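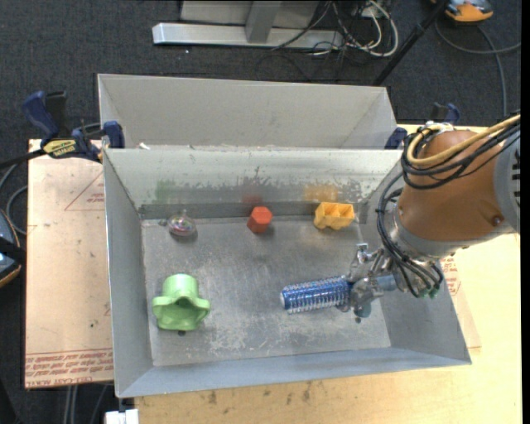 Page last changed: July, 11:384 (chapter 11, revision 2)

Chapter 11
Mixed Small Items: Sorting What Has No Place

In the previous chapter we worked with things that come in groups. Plates go with plates, and towels go with towels, so the main question was how much shelf to give them. In this chapter we turn to the more difficult part of every household and every workshop, the small items which do not belong to any group. A hairbrush, a glass-like ornament and a few colored plastic blocks can lie together in one metal bin for years. Each of them is easy to name or at least to describe, but it is not easy to say where it should live.

We call such a collection a mixed lot. The word "lot" is borrowed from the auction trade, where a box of unrelated goods is sold under one number. A mixed lot is different from rubbish, and students should keep these two apart from the beginning. Rubbish has already been judged by somebody. A mixed lot is still waiting for a judgment.

11.1 Why the container matters

Before we speak about the items, let us speak about the bin. An open bin with walls that lean outward lets the hand come in from any side, and the eye can see the whole floor. In a deep bag or a narrow drawer the top layer hides the rest, and the person sorting will meet the same object several times before deciding anything.

Sheet metal is a good material for this work, although it shows its age. The floor becomes scratched and cloudy, and the walls can take color marks, like the green, reddish and orange ones on the far wall of the bin at the opening of this chapter. Such wear does not make a bin unfit for sorting. Sharp edges do, and so does a hole large enough to lose a button or a screw. Check the floor with your fingertips – slowly – before you put anything inside.

The bin should stand on a table at the height of your elbow. A light wooden tabletop is pleasant to work on, but put a cloth under the metal if you want to slide the bin. At the Prostport evening course, where much of this book was first taught, Aivar Jõgi used tables of Plevwood and they were badly scratched after the first term.

11.2 Keep the lot small

Beginners like to empty a whole cupboard at once. We advise against it. In the exercises of this chapter you will work with a few objects at a time, placed with free space between them. When the objects touch each other, people start to pair them for no reason except that they are neighbors. The orange block and the red-orange block look like relatives by color, yet one has a six-sided face and the other has open compartments, and they may come from completely different sets.

In the Idomham storeroom, which we shall study in section 11.5, a lot of 80 objects was divided into small portions in this way. The full register of that storeroom had 384 entries. Ilze Lepik, who kept the register, wrote one line for each object and did not allow the word "various".

11.3 Three questions for each object

Take one object in the hand and ask the following.

Who used it last? A hairbrush usually has an owner, and the owner can be asked. A personal object goes back to the person before any other decision is made.

Can it be damaged by the others? A small transparent ornament with a narrow tip should leave the bin early. Bristles also suffer when something heavy lies on them, so a round brush should be kept on top or to one side.

Is it complete? Plastic pieces with recesses, notches or compartments are often parts of something larger. Do not throw away a part until you have looked for the rest. Write down its color and form, for example "light green, short round top, wider below", and put it on the waiting shelf for up to 2 months.

11.4 Words used in this chapter

Mixed lot: a collection of objects without a common group.
Waiting shelf: a place for objects about which a question is still open.
Orphan: a part whose main object has not been found.
Mockus label: a paper tag with a space for the date and the name of the person who decided.

Before you continue to section 11.5, choose one drawer at home and take a few objects from it. Lay them in an open bin or a tray and write one line about each. Keep the page – you will need it for the first exercise.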